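I drove through Flerngate at 20 for the first time last month, and I want to stick up for it. Yes, the whole high street, from the chip shop to the bridge. I know half the town is fuming. I think it's the best thing to happen to our roads in years!

My friend Hadiza Obi timed it for me. The stretch costs her 5 seconds more than it used to on the way to work, and she spent longer than that looking for her sunglasses. 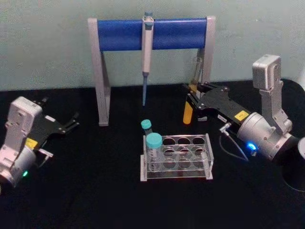

What I love most is how much easier it is to get across. I walked up to the bakery at half past eight, right in the school rush, and a van driver simply stopped and waved me over. He had time to see me. At the old speed he'd have been past before I'd lifted my foot off the kerb.

Chiamaka Lawal wrote in to complain that the signs are ugly and that it's all about fines. On the signs, fair enough, they are pretty grim. But a fine is the easiest bill in the world to avoid – you just lift your right foot a bit.
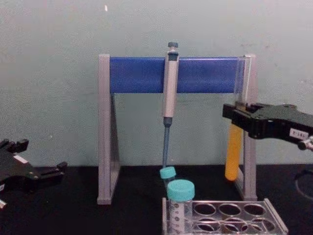 And please, can we do Groven Lane next? It's 200 yards of blind bends with no pavement, and people walk dogs along it in the dark. Put the limit down, paint it on the road in huge numbers and let the hedges grow. I'd happily hold the brush myself – I've even got the overalls.

Write to the council in June, when they look at the next lot of roads. I've sent my letter already and I'm halfway through a second.

Related
Who parked on the Zoreck roundabout?
Oratile Visser: In praise of the slow bus
Adebisi Road humps: your letters
Why I gave up my second car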